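Common Ground at the Bench

How laboratories that teach robots to handle everyday goods are agreeing on rules of practice

By the Editorial Staff

The rules that govern a factory robot are old, detailed and mostly well understood. A large arm is fenced, the gate is interlocked, and the person who opens the gate stops the machine. Engineers have spent decades refining those requirements, and inspectors know how to read them.

The small two-armed bench is a different matter. It occupies a tabletop, stands in an ordinary room with desks and monitors, and is often set up by the same people who will operate it that afternoon. Its subjects are household things: bottles, wrapped goods, packets of wipes, toothbrushes. For much of its short history it has been run according to local habit, passed along by word of mouth from one operator to the next.

The Lero Code of Bench Practice is an attempt to put that habit in writing. Drafted over three years and released to member laboratories in March, it contains 23 clauses and runs to fewer pages than the manual for a kitchen appliance. Its authors at the Lero Institute chose everyday language on purpose. A clause that an operator cannot repeat from memory, the introduction states, is a clause that will not be followed.
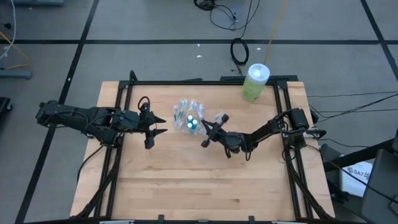
The first part of the code deals with reach. Each arm is assigned a working zone, and the area where the two zones overlap is treated as shared ground. Only one gripper may close on an item in shared ground unless the task sheet calls for both. Operators are asked to begin every session with the grippers open and to return them to that state before anyone places a hand over the table.

The second part concerns cables, a subject that drew more comment during drafting than any other. Early versions would have required every cable to be enclosed. Laboratories objected that benches are rebuilt too often for this to be practical, and that an enclosed cable is harder to check for wear. The final wording requires that power and signal cables be kept clear of the arm's full range of motion, that the operator's standing place be kept clear of loops, and that the whole run be inspected by eye at the start of each working day.

Soft packaging receives a clause of its own. Clear film is difficult for people and machines alike. It reflects overhead light, hides its own edges and changes shape each time it is touched. A gripper with narrow fingers can pierce it, and a torn wrapper can catch on a joint. The code therefore sets a low closing force for the first attempt on any bagged item and permits an increase only after the operator has recorded the result. Torn film is to be removed from the table before the next attempt begins.

A Disagreement Over Records

Not every laboratory accepted the draft as written. The Tonar Laboratory, which operates several benches of this kind, supported the safety clauses but questioned the requirements on record keeping. Under the code, each attempt at a task must be logged, including those that fail and those that are stopped by hand. Tonar argued that this would slow its operators and fill its storage with material of little use.

The institute responded with a trial. Over one season, two benches followed the full logging rule while handling personal care goods, and the records were then reviewed by staff who had not taken part. Of 3000 attempts, 362 had been stopped by hand. Under the laboratory's earlier practice, those would have been discarded without a note.

The reviewers found that many of the stopped attempts shared the same few causes. Items had been set down too near the edge of the table. Tall bottles had been placed where an arm had to pass behind them. Wrapped goods had been laid across one another so that lifting the first moved the second. None of these was a fault in the machine. All of them could be corrected in the way a table was laid out, and three clauses on layout were added to the code as a result.

Tonar has since adopted the logging rule, with one change that the institute accepted for all members. Operators may choose a reason from a short printed list and need write a full sentence only when no entry fits.

What the Layout Clauses Require

The layout clauses are now the most frequently consulted part of the document. They ask that bottles be capped before a session begins, and that any container of liquid be placed where a fall would carry it onto the table and away from powered equipment. Upright and leaning items must be recorded as such, as a leaning item may shift without being touched. Where a task is meant to be crowded, the crowding must be deliberate and described on the task sheet – a table that has merely become untidy does not qualify.

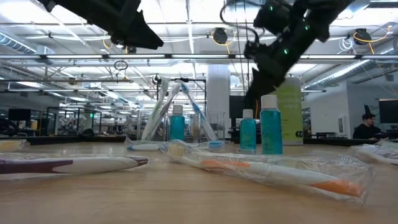

Shared Rooms and Other People

Few of these benches have a room to themselves. The code recognizes that colleagues will be seated nearby at work of their own, and it sets out what they are owed. Anyone whose desk faces a bench must be told which signals mean that the arms are powered. The stop control must be within reach of the operator at all times, and a second person in the room must know where it is.

Rocha, a supplier of bench frames, has begun to include a one-page summary of these duties with its deliveries. Brutier, which trains operators, has gone further and made the shared-room clauses the opening lesson of its introductory course. Trainees spend the first morning seated at a neighboring desk while an experienced operator runs a session, and are asked to write down each moment at which they were unsure what the arms would do next.

The code remains voluntary. It carries no certificate, and the institute has said that it does not intend to issue one until the second edition has been in use for a full year. Comments on the present text may be submitted by any laboratory, whether or not it is a member, and proposed changes will be circulated to all participants before they are put to a vote. The clauses on closing force are expected to be the first reopened.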